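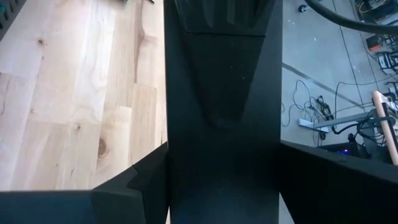 October, second sitting with the cell rules. Efa Wogan and I finally went back through the Nelitz bench guidelines line by line, and wow, the old wording lets you get away with a lot! Rule 4 says "keep the work area tidy," and everybody reads that as the tabletop. So the wood gets cleared and the floor gets whatever is left over, like the tangle of thin wires and the thick black cable running across it next to the gripper. I'd pass the side of the table nearest the gripper under the old text without blinking, and that bugs me.

**New wording for rule 4 (draft, please scribble on it)**

- Work area means the tabletop *and* the floor anywhere the arm can reach, plus 20 inches.
- No cable crosses the walking side unless it's under a cover or taped flat at both ends.
- Slack gets coiled and tied to a support, up off the floor.
- Both ends labeled. Masking tape and a marker are fine!

Efa wanted "no cables on the floor, period." I get it, but the Gosling benches can't do that without overhead trays (we asked, the quote came back at $2,814, so that's a next-year thing). We settled on covers for now and she wrote her objection in the margin, fair enough.

Rule 7, speed with a person at the bench: still stuck. Turkow's sheet has one limit for teaching and another for running, ours has one number for both, and I like theirs better. It does mean whoever is at the pendant has to say out loud which mode they're in - I tried it for an afternoon and felt silly for maybe ten minutes, then it was just normal.

Also: the Gultivow checklist puts the e-stop test *after* homing. Swap those. I've penciled it on our copy but the shared one is still wrong.

To do:

- order 3 floor covers, the low kind
- Efa to redo the reach sketch with the fingers fully open
- me: type up rule 4, send it to the Gosling people before they print theirs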